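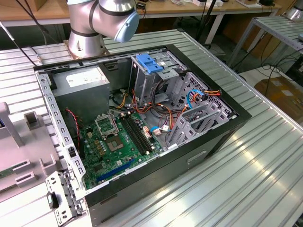
Ernico bench cell for PC strip-down
November 16, 2022 | Annelies Van Dijk

Search this site Enter keyword Go

Hoekstra sells the Ernico cell as a single item: collaborative arm, mounting plate, slotted aluminium table, controller. It is a decent package, and we stock it. Before you ask for a quote, read the rest of this page, as the brochure leaves a fair bit out.

What the price doesn't cover. Grippers and fixtures are extra, and you will want more fixtures than you think. A tower case lying on its side with the panel off is about as friendly as this work gets, and even then there are power cables running across the middle, a data cable looped over the board and a drive cage with a plastic release handle that one maker shapes one way and the next maker another. Budget for 3 fixture sets to start with. Sanuseck will cut them to your own cases, but ask for the lead time in writing.

What it will do. Repeat the same lift on the same model of machine, all day. If your intake is one ex-office fleet, the sums may work. If it's whatever came off the van that morning, I doubt it.

What it won't do. Cables. Every supplier has a video of an arm unplugging something, and I have yet to see one where the plug wasn't picked to suit. Plan on a person at the bench for connectors and clips, and put their wages in your payback figure. The brochure leaves them out.

Space and services. Allow clear floor on the operator side and somewhere sensible for the cable runs. The table is heavy – check your floor if you are upstairs.

Warranty is 20 months on the arm, and covers neither gripper pads nor fixtures. Training takes five days at Andham and is charged separately. The July price list still stands for now.

We'd sooner you hired one first. Minimum hire is three weeks, and you should bring your own scrap, including the awkward stuff.

Contact us | Copyright 2022 | Back to top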